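An April Afternoon at the Iltano Open Day

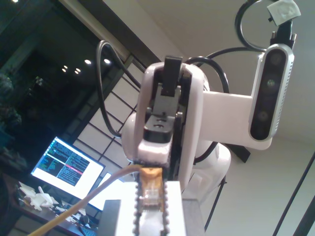

Ewan Maihi

I nearly skipped this one. The drive out to Nenport is all trucks and roundabouts, it was raining, and I'd already been to one open day this year where the best thing was the parking. But my neighbor had a spare ticket for the two o'clock tour, so off I went (with the wrong shoes, more on that later).

Iltano has the old Gadar building down by the water, and they told us at the door they'd had 250 people through before lunch. It felt like it! The coat rack had given up completely. We got a sticker, a paper map and a very firm talk about not leaning on anything, and then our group was let loose behind Marina Vlachopoulos, who walks fast and talks faster. I liked her right away.

The first stop was the white robot arm, and I stayed there much longer than I was supposed to. I'd expected something blocky, like a car jack, and it's all soft curves — the lower body bulges out in rounded panels, and the wrist has the same smooth corners. Then you notice the cables. Black ones, looping up and over in great big arcs, like somebody's headphones after a week in a coat pocket. I asked Marina if they ever snag and she said, "Ask me on a bad day."

What I kept looking at was the little stuff. There's a depth camera on a flat white link arm, with three round lenses stacked one over the other, and the middle one has a bit of green to it. There's a wrap of gold-colored tape around one of the finger blocks, and dark beaded strips along its edges for grip. I don't know what I thought the grippy part of a robot would look like, but I went home and found nearly the same texture on my garden gloves.

After that came the storeroom, with 3,000 labeled drawers (I opened one, it was washers), and then a long concrete corridor where my shoes squeaked so loudly that a small boy started copying me. The talk upstairs was by a man from Molefe and ran over by a good bit. He was funny about shipping delays, less so about budgets.

Coffee was 50 cents and came with a ginger cookie. If you go next time, take the 504 bus and get off at the stop after the bridge. The parking lot was full by the time I left, and the exit goes straight through the puddle.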